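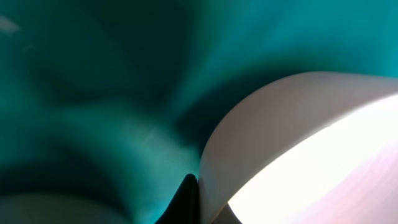
Release 16 of the Clorov perception stack is now on all the arms in the Naltarham lab, and the largest change in it is how the wrist camera stream gets used during the last part of a reach. Until September the grasp planner treated every wrist image the same way. It asked the segmentation model for a mask, fitted a shape to the mask, and nudged the target pose to match. That works well at arm's length. Close in, the input is often a smear of teal with a big white curve filling the lower right, soft everywhere and so bright in the middle that the surface has no detail left to track. The edge of the curve is still usable. The glowing part inside it is worse than useless, because the old model liked to draw a second boundary along the line where the gray shading gives way to white, and the planner then had two objects to choose from.

The new version scores each image before anything else touches it. The score has two inputs: a sharpness measure taken over the whole image, and the share of pixels that are at or near saturation. If the score is good, the image goes through the normal path. If it is poor, the planner keeps the last pose it trusted and finishes the approach on joint encoders, with the force limit lowered. If it is somewhere in between, only the outer contour is passed on and anything found inside it is dropped.

We tested this on a set of 173 recorded approaches. In the old release, the target pose jumped by more than 5 millimeters in the final stretch on many of them, and the arm would twitch sideways right before closing. Playback with the new scoring removes most of those jumps. It does not remove all of them. The ones that are left come from images that are sharp enough to pass but show so little of the object that the contour could belong to almost anything. We have a ticket open for that and no fix yet.

There was some discussion with the Lahtinen group about whether to retrain the segmentation model on blurred close-ups. They have tried it on their own arms and got decent masks out of it, but the model became slower to give up on bad input, and we would like it to give up sooner. For now the model stays as it was and the gate sits in front of it. If you have a labeled set of close-range images and want to argue the other side, bring it to the next planning session.

A few things to know before you update.

The score threshold lives in the arm configuration and has to be set per arm. The defaults were tuned on the bench by the window, where the light changes a good deal over the day. Under the ceiling lights the saturation limit can go lower. Run the calibration script once in the morning and once after lunch, then keep the stricter of the two values.

Auto exposure on the wrist cameras is still on. We tried locking it and the images at the start of the reach came out too dark to find pale objects against the darker backgrounds. A better answer is probably to let exposure follow the area between the fingers and ignore the rest, and the driver supports that, but the region setting is lost each time the camera reconnects. Until that is sorted out, leave exposure alone.

Log files are larger. Each rejected image is saved with its score and the pose the planner fell back to, up to a limit of 100 per run. After that the oldest are overwritten. If you are chasing a particular failure, copy the folder out before you start another run.

The replay tool, Drondano, has been updated to match. It now shows the score as a strip under the timeline, colored by which of the paths was taken, and you can drag the thresholds and see the planner's choices change without rerunning the model. Old logs will open, but the strip will be blank for anything recorded before release 16 – the scores are not worked out after the fact. Someone asked for that and it may come later.

Known problem: if the gripper is already closed when a reach starts, the fingertips themselves can lift the sharpness measure and let a poor image through. Open the gripper first. A check for this is in the next release, along with a fix for the timestamps on the second arm, which are still drifting.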